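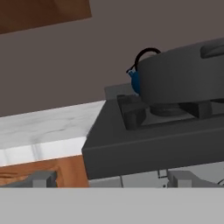

A kitchen with a white marble countertop. Can a stone counter get sick from a spill?

Does the five-second rule work?

You drop a cracker. Somebody yells "five-second rule!" You grab it, blow on it and pop it in your mouth. Everyone seems to agree that this is fine.

But who decided on five seconds? Why not four, or nine? When a rule has a number in it, it sounds like somebody measured something. That is a good moment to get suspicious.

What the rule says

The rule says that germs need time to climb onto your food, and that if you are quick enough, you win. Some kids play with three seconds. Revathi Kandasamy, who wrote to us from fourth grade, says her cousins use ten seconds "if it's cake." That should tell you something. A real fact about germs would not change for cake.

Do germs wait?

Germs is a word for living things too small to see, and the ones we care about today are mostly bacteria. Bacteria can't tell time. They don't have legs to run with, and they don't leap at crackers. Some can swim in liquid, but they aren't racing across a dry floor to get to your lunch.

So how do they get on the food? They stick to it. When your cracker lands, it touches whatever is already there, and some of that can come along when you pick it up. This can happen in less than one second. Touching is enough.

Scientists have tested this by putting bacteria on different surfaces and dropping food on them. They found that leaving food down longer often did let more bacteria move over. So the rule has a tiny bit of truth in it. But "fewer germs" and "no germs" are two different things, and people who shout the rule usually mean the second one.

What matters more than the clock

Wetness matters a lot. A slice of watermelon picks up far more than a dry cookie does, because bacteria move easily in water. A gummy candy is somewhere on the drier end, even if it feels sticky to you.

The surface matters too, and here is where many people guess wrong. Ask a grown-up whether carpet or tile is worse and most will say carpet. It looks dirtier. But in tests, carpet passed along fewer bacteria than tile or steel did. One likely reason is that food only touches the tips of the fuzz. On something smooth, more of the food is touching.

Does that mean you should eat off the carpet? No. Carpet has hair in it.

And then there is the biggest question, which the rule skips completely: what was on the floor before you dropped anything? If no harmful germs are there, you could leave the cracker down for 200 seconds and it would pick up dust and not much else. If raw chicken juice dripped there, one second is too long.

You can't see the difference. "It looks clean" is a guess. That goes for counters as well as floors, and it goes for shiny stone just as much as for plastic.

Try it yourself

You can't see germs, but you can use something that acts a little like them. Pui-shan Huang's class tried this one with glitter. We think flour is easier to sweep up.

You need a dark plate, a spoonful of flour, 2 dry crackers and 2 slices of cucumber. Sprinkle the flour thinly over the plate. Drop one cracker and pick it up right away. Drop the other and wait while you count to five. Do the same with the cucumber. Now look at the bottoms.

Did waiting make a big difference? Did being wet? Write down what you saw before you ask anyone else what they got. And remember that flour isn't alive, so this shows how stuff sticks and can't show you how bacteria behave. Be picky about your own experiments too. Don't eat the test food.

So should you eat the cracker?

Most of the time, a dry cracker from a kitchen floor won't make a healthy person sick. But that has more to do with the floor than with your speed. If the food is wet, or it fell near the trash, the toilet or the cat's litter box, throw it out -- even if you were very, very fast.

Babies and people who are already ill should skip dropped food.

As for the counter in our caption, stone can't get sick. It can hold germs for a while, though, so wash it with soap and water after raw meat has been on it, then wash your hands.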